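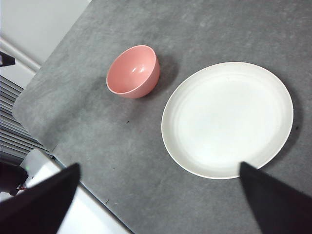
Vue de la caméra de poignet, doigts ouverts : bol rose et assiette blanche sur le plan de travail.

Régler le kit Skanent pour la prise de vaisselle

Ce tutoriel couvre le réglage du kit Skanent (pince à deux doigts, caméra de poignet, logiciel Imano) pour deux objets courants : un bol profond et une assiette plate. Il suppose que le bras est déjà fixé, que la pince est alimentée et que la liaison avec le poste de commande fonctionne. Pour le montage mécanique, voir la notice fournie avec le kit, chapitre « Bride et câblage ».

Matériel utilisé

— kit Skanent, version avec doigts longs
— logiciel Imano, branche stable
— adaptateur de bride Gerkeck
— un bol et une assiette rigides, vides

L'adaptateur Gerkeck n'est pas compris dans le kit. Les utilisateurs d'un bras Cunha peuvent s'en passer, le perçage de la bride étant identique.

Étape 1. Vérifier le champ de la caméra

Ouvrir Imano, onglet Flux, et placer le bras en position d'observation. Les deux doigts doivent apparaître dans le bas de l'image, leurs pointes nettement visibles. Si une seule pointe est visible, desserrer les deux vis du support, corriger l'orientation et resserrer en croix. Les deux objets doivent tenir entièrement dans le champ. Dans le cas contraire, relever le poignet par pas de 11 mm.

Ne pas chercher une vue parfaitement verticale. Une vue plongeante oblique transforme les bords circulaires en ovales, mais le logiciel en tient compte dès que la calibration est faite.

Étape 2. Calibrer le plan de travail

Lancer « Calibration plan » et suivre les indications à l'écran. La mire doit être posée à plat, sans toucher les objets. Une erreur résiduelle inférieure à 1,000 pixel est acceptée par le logiciel (Imano affiche toujours trois décimales). Au-delà, recommencer après avoir nettoyé l'optique.

Un plateau gris moucheté convient bien à la calibration. Il contraste avec un objet blanc et ne renvoie que peu de reflets. Les petites taches sombres ne gênent pas, à condition de laisser le filtre « Taille minimale » sur sa valeur d'usine. L'ombre portée pose plus de difficultés : à droite d'un bol ou d'une assiette, elle peut être rattachée au contour. Activer alors « Rejet des ombres » et vérifier que le contour proposé suit le rebord.

Étape 3. Régler la prise du bol

Choisir le mode « Rebord ». Un doigt descend à l'intérieur du bol, l'autre reste à l'extérieur. Paramètres de départ :

Profondeur d'engagement : 18 mm
Force de serrage : 11 N
Vitesse d'approche : lente

Effectuer un premier essai sans fermeture, puis un second avec levage court. Si le bol pivote, augmenter la profondeur avant de toucher à la force. Une surface brillante peut créer un petit reflet sur la paroi interne ; réduire l'exposition jusqu'à ce que le contour du rebord reste continu.

Étape 4. Régler la prise de l'assiette

L'assiette demande une approche inclinée. Régler l'ouverture initiale à 52 mm et choisir le mode « Bord plat ». Le point de prise se place sur le rebord, jamais sur les anneaux du fond, que la détection confond parfois avec le contour extérieur. Si cela se produit, cocher « Contour le plus grand ».

Contrôler aussi la position des pointes avant la descente. Un doigt qui recouvre le rebord à l'image ne touche pas forcément l'assiette — seule la hauteur affichée dans l'onglet État permet de trancher.

Étape 5. Enregistrer le profil

Enregistrer un profil par objet, puis exporter le tout depuis le menu Fichier. Les profils ne sont pas transférables entre doigts courts et doigts longs.

Remarques sur le kit

La documentation en français est complète, sauf pour le mode « Bord plat », décrit seulement en anglais. Le support de caméra tient bien son réglage. Les vis, en revanche, sont difficiles d'accès une fois l'adaptateur Gerkeck en place, et il vaut mieux orienter la caméra avant de le monter.

Rédaction : Matilde Brandão. Relecture technique : Juraj Štefanec. Mise à jour en janvier.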